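Raju公开赛修订器材规程，骰子检验改为赛前封存制

Urketti 2018年10月讯　Raju公开赛主办方Urketti棋戏联合会公布了新版《比赛器材规程》。新规程分为五章，依次涉及骰子、投掷面、棋盘与棋子、场地条件以及争议处理，自下一赛季首站起执行。旧版中散见于各站补充通知的条款一并废止。

改动集中在骰子部分。选手自带骰子的做法予以取消，各站统一使用经Tarnano检验室检验并封存的骰子。 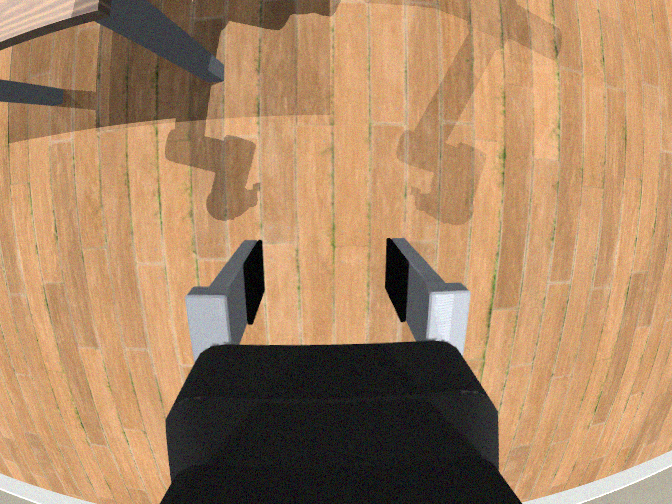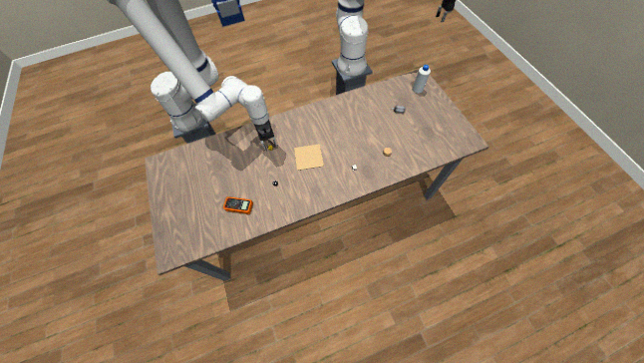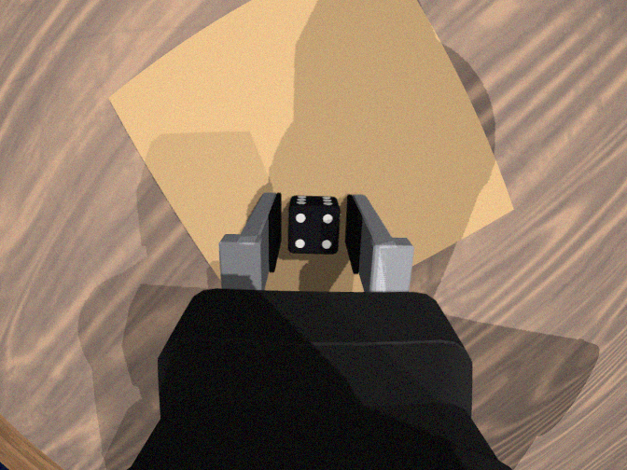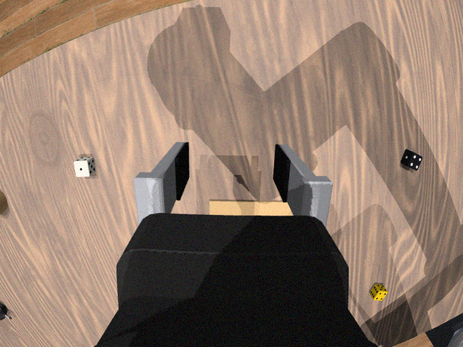

骰子一章首先规定了外形和点位。比赛用骰为正六面体，六个面分别标一至六点，相对两面的点数之和为七，点为圆形，颜色须与骰体有明显反差。圆角、直角均可使用，但同一对局中的骰子圆角规格必须一致。以第三张图中的黑色骰子为例，近于黑色的骰体配白色圆点，棱角略为圆滑，四点面与六点面相邻，按相对面之和为七的规则推算，与二者相对的分别是三点面和一点面，而二点与五点占据余下的一对面。点数反差方面，规程对深底白点和浅底黑点不作优劣区分，只禁止透明骰体配浅色点，理由是背面的点会透过骰体显现，裁判从上方读数时容易混淆。

点位的旋向此次也作了统一。相对面之和为七的条件并不能唯一确定一枚骰子：把一点、二点、三点三个面共用的顶角朝向观察者，三个面按点数由小到大排列时，既可以是顺时针，也可以是逆时针，两种骰子互为镜像。对单次投掷而言，两者没有概率上的差别。旧规程对此未作规定，各站混用。新规程要求同一站内只使用一种旋向，由主办方在报名通知中写明，现阶段不指定必须采用哪一种。技术说明解释，统一旋向主要是为了便于裁判在骰子倾斜停靠时判断哪一面更接近朝上。读数时如能同时看到两个侧面，熟悉旋向的裁判可以由侧面反推顶面，从而核对读数，混用时这一核对方法失效。

二点、三点和六点的排列方向也有镜像以外的变化。六点面的两列圆点可以平行于面的任意一组边，二点和三点则可沿任意一条对角线排列。规程认为这些差异不影响读数，不作限制，但同一对局的骰子应出自同一批次，以避免选手对骰子的来源提出疑问。

Raju每局由两方轮流投骰行棋，每方每次使用2枚骰子，点数既可分开走子，也可合并走子。由于合并走子的存在，单枚骰子的偏差会通过组合放大到某些路线的到达概率上。技术说明举出的情形是封锁局面：一方在外圈形成连续占位后，另一方往往只剩下少数几种点数组合能够脱困，此时某一点数稍多出现，对局势的影响远大于开局阶段。联合会据此认为，仅凭目测和手感验收骰子已不足以支撑排名赛的要求。

检验分为几何检验、质量分布检验和投掷检验，三项按顺序进行，前一项不合格的不再进入后一项。

几何检验测量三组相对面之间的距离，并检查各面是否平整、相邻面是否垂直。检验在恒温室内进行，骰子须提前放置，使其温度与量具一致。规程没有沿用旧版“边长误差肉眼不可辨”的表述，改为要求检验室对每一批次出具实测值，并以三组距离之间的差作为判定依据，边长的绝对值仅作参考。做出这一调整的考虑是，骰子整体偏大或偏小对各面朝上的机会没有影响，三个方向尺寸不等才会造成偏差。若某一方向的尺寸偏小，骰子呈扁平状，垂直于该方向的一对面面积较大，停靠时更容易成为底面，与之相对的面也就更容易朝上。旧版以边长绝对值验收，曾使一些三向一致但整体略小的骰子被退回，同时放过了个别方向偏小的骰子。

圆角的检验单独列出。圆角半径不一致时，骰子从某条棱翻过所需的能量与其他棱不同，偏差不容易从尺寸数据中看出。检验室采用投影比对的办法，将棱的轮廓放大后与标准弧线对照。手工打磨的骰子在这一项上不合格的比例较高。技术说明提醒生产方，滚筒抛光时间过长同样会使各角磨损不均，装料过满时尤为明显。

质量分布检验针对骰体内部的气泡、杂质以及点坑造成的重心偏移。浇注成型的骰子可能在靠近浇口的一侧留下微小空腔，从外表无法察觉。检验室使用密度略高于骰体材料的盐溶液，将骰子置于液中，使其浮起后轻轻拨动，观察停稳时朝上的面。若多次拨动后总是同一面或同一角朝上，即说明对侧偏重。溶液浓度需根据骰体材料调整，浓度过高时骰子露出液面的部分太多，表面张力的影响会掩盖重心偏移。骰体密度过大、在饱和盐溶液中仍然下沉的，改用双点支承法：将骰子沿对角线轻夹于两支点之间，使其可以自由转动，观察是否总转向同一位置。四条体对角线都要测试。

点坑的影响在技术说明中占了较长篇幅。以凹坑表示点数的骰子，六点面挖去的材料多于与之相对的一点面，重心因而略微偏向一点一侧，理论上六点朝上的机会稍有增加。坑内填充颜料可以补回一部分质量，补回多少取决于颜料与骰体材料的密度之差。新规程没有禁止凹坑骰子，只要求坑内填平，填料表面不得高出或低于骰面，填料密度应与骰体接近。采用印刷点的骰子不存在挖除材料的问题，但印层容易磨损，因此规程要求这类骰子只在一站内使用，赛后不再封存流转。

投掷检验放在最后，由检验室从通过前两项的批次中抽样进行。投掷使用倾斜滑道，骰子由固定高度释放，经滑道上的挡条翻转后落入铺有毡面的平盘，由检验人员读数并登记。每批抽取的骰子逐枚投掷，各面出现的次数用卡方检验与均匀分布比较。规程对统计结论的使用较为谨慎：投掷结果超出界限的骰子不直接判为不合格，须由另一名检验人员重新投掷一轮，两轮均超出界限且偏向同一面的才予以剔除。技术说明写明，检验的骰子数量一多，即使全部骰子都均匀，也会有个别骰子因偶然原因超出界限，仅凭一轮结果剔除会造成不必要的报废；反过来，投掷次数有限时，轻微的偏差也难以检出，投掷检验不能替代几何检验和质量分布检验。

通过检验的骰子成套装入小袋，袋口加封，袋上标明批次、旋向和封存站别。Tarnano检验室每季度的处理能力为最多300套，联合会据此安排各站的配额。配额优先满足排名赛，邀请赛和青少年组比赛可以申请使用上一站启封后经复检的骰子。复检只包括几何检验和外观检查，不重新投掷。

封袋在开局前由裁判当双方选手的面拆开。选手有权要求查看，但不得将骰子置于液体中或以金属物接触。任一方对骰子提出异议的，可以在首次投掷之前要求更换一次，无须说明理由。首次投掷之后再提出异议，须指出具体情况，例如骰面缺损或点色脱落，由裁判决定是否更换。更换下来的骰子另袋保存，送回检验室，不得在同一站内继续使用。已经完成的投掷结果不因更换而改变。

第二章为投掷面。规程列出了毡面、皮面和软木面，要求表面平整，没有接缝通过落骰区。硬质桌面不能直接作为投掷面，骰子在硬面上弹跳次数多，容易越界，棱角也更易受损。毡面过厚则会使骰子陷入，倾斜停靠的情况增多。主办方在7月的试用赛中比较过几种毡料，最终选用压缩密度较高的一种，并要求毡面与底板整体粘合，不得只在四边固定。只固定四边的毡面使用一段时间后中部会起拱，骰子在拱起处停靠时常有一条棱悬空。

投掷面四周设围挡，围挡内侧垂直于投掷面，并衬以与投掷面相同的材料。规程不允许使用带有弧形内壁的圆盘。弧形内壁会引导骰子沿壁滚动，骰子在某一轴向上持续旋转时，位于旋转轴两端的面基本不会朝上，投掷的随机性随之降低。骰子必须至少有一枚接触围挡后返回，投掷方为有效。双方可以选择用手投掷或用骰盅投掷，同一局内不得变更。骰盅内壁应有凸棱，盅口带有收边，防止骰子不经翻转直接滑出。

关于有效读数，新规程作了如下规定。骰子完全停止、底面平贴投掷面时，以朝上面的点数为准。一枚骰子叠在另一枚之上，或斜靠围挡、棋子及其他物体的，2枚骰子全部重投，不得保留已经平放的一枚。骰子越过围挡落到桌面或地面的，同样全部重投，重投前由裁判检查该枚骰子有无损伤。投掷方在骰子停止前触碰骰子的，按违例处理，由对方决定承认已经显示的结果或要求重投。对方在骰子停止前触碰的，选择权归投掷方。

旧规程允许保留平放骰子的点数，只重投斜靠的一枚。修订时对这一条的讨论持续较久。支持保留的意见是，平放骰子的结果已经产生，没有必要推翻。最终采纳全部重投，是出于程序上的考虑：斜靠与平放的界线有时存在争议，若一枚的点数已经确定，双方对另一枚是否需要重投便有了明显的利害关系，裁判的判断会受到更大压力。全部重投虽不能消除这种利害关系，但规则简单，适用时不必区分先后停靠的次序。

第三章关于棋盘与棋子，变动较少。棋盘仍为双圈布局，外圈与内圈的连通位须以不同颜色标出，不得只用线条区分。由Skornorar工坊生产的折叠棋盘此前在部分站点使用，铰链处的棋位略窄，棋子并排时会相互挤压。新规程规定折叠棋盘的折线不得穿过棋位，Skornorar的旧款因此不再用于排名赛，其改进后的款式已经送检，结果尚未公布。棋子底面须平整，直径应小于棋位宽度，堆叠到规则允许的最高层数时不得自行倾倒。双方棋子除颜色外，还应在顶面有可以触摸辨别的标记，便于视力不佳的选手参赛。

棋盘的放置方向由抽签决定。规程取消了以往“靠近裁判一侧为先手”的习惯做法。裁判位置固定在长边中点，双方选手分坐两端，投掷面放在棋盘一侧，与双方距离相等。左撇子选手可以申请将投掷面移到另一侧，双方均为左撇子时直接移动，无须申请；双方用手习惯不同时，投掷面留在原位，各自使用习惯的手投掷。

第四章为场地条件。规程对照明的要求是投掷面上没有明显的阴影和反光，光源不得正对任一选手的视线。采用多盏灯照明时，应检查骰子侧面是否出现多重影子，浅色毡面上的重影可能被误认作点。比赛桌应稳固，主办方须在赛前用水平仪检查投掷面的两个方向，必要时以垫片调整桌脚。木地板场地要注意人员走动引起的振动，比赛桌不宜跨放在地板龙骨的中间位置，观众通道与比赛桌之间应留出间隔。技术说明没有规定振动的限值，只给出简易的检查方法：在投掷面上放一杯水，由一人在通道上正常行走，水面应无可见波纹。

湿度对毡面和木质棋盘的影响也写入了这一章。毡料吸湿后变软，骰子弹跳减弱，木质棋盘则可能翘曲。规程建议器材提前一天运入赛场并开箱放置，比赛期间尽量避免空调直吹。场地温湿度由裁判在每轮开始前登记，登记表随成绩单一并上交。联合会计划在积累一个赛季的数据后，再考虑是否规定具体范围。

第五章处理争议。现场裁判应当在选手提出异议后5分钟内作出决定，超时未决的交由当值裁判长裁定，期间双方计时暂停。涉及读数的争议以裁判当场读数为准，骰子已经拿起的，不再受理读数异议。选手应在确认裁判报出点数后再移动棋子或拿起骰子，提前拿起的视为接受裁判的读数。涉及器材的争议，原物封存送检，比赛用备用器材继续进行，检验结果只用于器材的后续处理和对生产方的通报，不追溯已经结束的对局。

不予追溯的规定在征求意见阶段收到的反馈最多。部分选手认为，如果事后查明骰子确有偏差，至少应当允许重赛。联合会在答复中指出，同一局内双方使用同一袋骰子，偏差对双方的投掷同样存在；偏差与局面结合后可能对一方更有利，但这种影响无法由检验数据反推到具体对局。若允许重赛，则需另行规定偏差达到何种程度、在多长期限内提出，以及后续轮次如何处理，现有赛程难以容纳。答复同时说明，若有证据表明封袋曾被更换或拆动，按违反纪律处理，不受不追溯条款的限制。

对俱乐部和业余比赛，新规程只作推荐。未获封存配额的俱乐部可以自行进行盐水检查和简单的尺寸测量，规程附件给出了操作步骤和记录表格。附件建议检查后用清水冲洗骰子并擦干，残留的盐结晶会在点坑边缘堆积，印刷点的骰子则不宜长时间浸泡。尺寸测量应使用平口卡尺，每组相对面在中心和近角处分别测量，夹持力保持一致。俱乐部自检的结果不作为排名赛准入的依据。

生产方面，已有骰子供应商要求检验室公开批次合格率。Tarnano检验室表示，实测数据将提供给送检方本身，不对外公布各家的比较结果；整体合格率在赛季结束后随年度技术说明发布。送检费用由主办方承担首次检验的部分，不合格批次再次送检的费用由供应方负担。供应方改变材料或模具的，应视为新批次重新送检，不得沿用原批次编号。

首批封存骰子将按站别分发，各站收到后应核对封口和批次，放在可上锁的柜中，避免阳光直射和高温。封口破损的应整袋退回，不得由站方自行补封。规程全文、附件表格以及新旧条款对照表可向联合会器材部门索取，各站裁判须在执裁前完成新读数条款的书面确认。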